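Altness Publishes Bench Comparison of Hand-Held Gripper Fingers for Latch and Clip Tasks

Flat-faced fingers recommended as default for 2 of its kits; report and raw logs available in July

Altness, a supplier of hand-held gripper tools and matching robot end effectors, today released the results of a bench comparison between its flat-faced finger set and the curved Altora set. The comparison covered opening, closing and releasing tasks on equipment enclosures. It was carried out at the company's Szczepańska test room.

The work was started after customers asked which finger set should be used when demonstrations are recorded by hand and later replayed on an arm. Earlier guidance from Altness covered only loose objects such as cups, boxes and bags. It did not cover parts fixed to a housing, where the tool has to meet the part at a set angle and the operator cannot shift the part to suit the grip.

Test method

Each finger set was mounted on the same tool body and used with the same wrist camera, lens and controller. Operators completed 4,000 recorded attempts in total, split evenly between the two sets. An attempt was scored as complete when the part reached its end position without a second grip. Slips, double grips and contact with the housing were logged separately.

Finger opening was set to 80 mm at the start of every attempt. Camera exposure was locked for each session. Lighting was left as found in the room, as most customers record in ordinary offices and workshops.

Results

The flat-faced set produced 30 percent fewer double grips than the Altora set. The difference was largest on narrow parts approached from the front. On wide handles the two sets gave similar results, and the Altora set remained easier to place when the tool was held at a steep angle. Neither set showed a clear advantage in time per attempt.

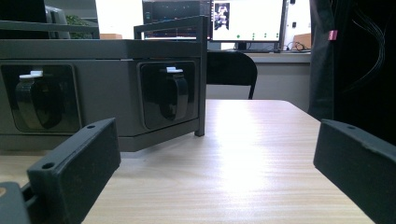
Camera view was assessed as a separate item. A finger set that grips well can still give poor training data if the fingers hide the target during approach. With the flat-faced set spread apart, the two black fingers stay low at the left and right, and the dark gray enclosure, with its glossy black clips in recessed panels, remains in view beyond the left finger. Reviewers marked dark parts on dark housings as the hardest targets to label, and the report gives separate figures for them.

Availability

Both finger sets remain in production. The flat-faced set will ship as the default in the Fisberg starter kit and the Fisberg arm kit. Existing customers can exchange unused Altora sets through their normal sales contact. The full report, the scoring sheet and the controller settings will be available on request from the Altness technical support desk.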